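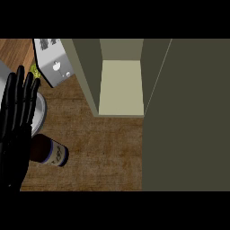

How much should we set aside for a hand, over and above the arm it goes on?

More than you set aside for the arm's cables and less than you fear, provided you decide what it has to pick up before you order it. Most overspending we see at Dakunetti comes from buyers who chose the hand first and the job second.

Dakum Four-Finger Hand
Kitchen and household handling, planning and purchase page

The Dakum is a long-fingered hand for people who want to work with the sort of thing found on a kitchen worktop. Bottles, dishes, toasters, produce. If your parts are all the same steel block arriving in the same spot every time, please buy a parallel gripper. It will cost less, it will outlive your interest in the project, and we sell those too, on a page with far fewer words.

What you are ordering

The base package is one hand, the wrist adapter, the controller box and a power supply. It does not include an arm. We mention this early as it used to be on the second page, and we had some lively phone calls.

The adapter comes in 2 bolt patterns. Tell us the make and model of your arm when you order and we will send the right one. If you write "standard" in that field, we will write back and ask again.

Simulate first

Every quote comes with the Pliler scene pack at no charge. It holds a model of the hand and a set of kitchen layouts with a wood counter, cabinets, a toaster-type appliance, a bottle lying on its side and similar trouble. You can run it for as long as you like before paying us anything, a business decision that our accounts department continues to bring up.

Use it. A bottle on its side is a good first test: it rolls, it has one thick end and one thin one, and it is usually next to something you would prefer not to hit. Try reaching into a cabinet as well. Buyers tend to check whether the fingers fit through the opening and forget that the wrist has to follow them in.

A simulated grasp that works is worth something. It is not worth an entire purchase order. Friction in Pliler is a number you typed, and friction on your counter depends on who had toast. Plan for bench time after delivery.

Budgeting

We quote by configuration, so there is no price on this page. (Yes, we find that annoying on other people's pages too.) These are the lines that should be in your spreadsheet before you ask:

The hand and adapter.
Spare fingertips. They are a wear item. Order one full set with the hand and you will save a second shipping charge.
Controller software, first year included, renewed yearly after that.
Mounting and setup. Allow 3 working days for a team that has done it before. Allow 7 for a team that says it has.
Things to pick up. Small money, always forgotten. Buy duplicates of anything with a label, as makers like to change bottle shapes the moment you have tuned for one.
Breakage. See above, and then some.

Projects that need a quote good through the end of a budget year should ask by November. December requests are answered, with less sparkle.

Lead time

Allow about 100 days from deposit to delivery for a configured hand. Fingertips and adapters ship from stock. We do not offer a rush fee, having noticed that it made people poorer and the hand no faster.

Will it suit your space?

Measure the reach with the hand on. Arm brochures quote reach to the flange, and a hand like this one adds length and takes away clearance. Measure your cabinets with the doors open and again with the doors where people really leave them. Check that the wrist can turn above the counter with the tallest appliance in its usual place.

Support

Setup questions go to the Dakunetti help desk, 9 a.m. to 4 p.m. Repairs in the Baltic region are handled by our service partner, Tamošiūnaitė, who will want the serial number from the underside of the controller. It is always on the underside. We have asked the factory to move it.

To get a quote, send us your arm model, your object list and the tightest space the hand must enter. A rough sketch with dimensions is fine - we have quoted from worse.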